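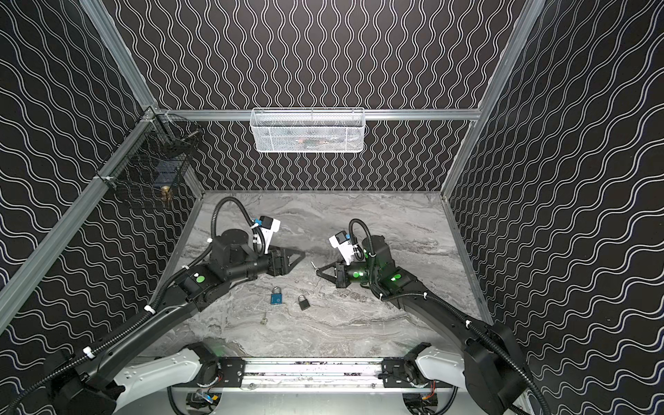
Wire baskets, rail-mounted – gallery notes

Storage for the bench enclosure, set up in January by Darcy Waaka and Mereana Ruddock. The brief was to get small items off the work surface and onto the framing. Baskets are Hallora; the wall covering is Trandholm.

**Frame.** Silver aluminum extrusion, with a horizontal crossbar along the back wall and a slanted rail down the left side. All basket positions are taken off these two members. Nothing is fixed to the patterned walls.

**White basket, crossbar.** Rectangular wire mesh, rounded lower corners, thick rim. Mounted at the middle of the bar. Orange-red and dark pieces are stored low in the basket, with some paler ones next to them. Load limit for this position is 5 kg.

**Black basket, left rail.** Thin grid, hung on the slope and fastened to the lower part of the rail with a white tie. Current contents are a dark blue box, a rounded brass-gold item near the low end and a dark piece with a metallic cylindrical section. Black wire is hard to pick out against that wall, so check the basket by hand when clearing the bench. Ties are bought in bags of 100; cut and replace, do not re-use.

**Walls.** Wavy white lines on a near-black ground. The lines run in vertical pairs on the back wall and diagonally on the two sides. Taras Holovko hung the panels and kept the offcuts, which are in the flat drawer under 400 mm stock.

**Work surface.** Grey marble pattern, with grey strips along the left and right borders. Wipe with a damp cloth only – solvent lifts the print.

Basket contents are changed over on Saturday. Allow 30 minutes. Labels and spare clips are with Aroha Sheehan.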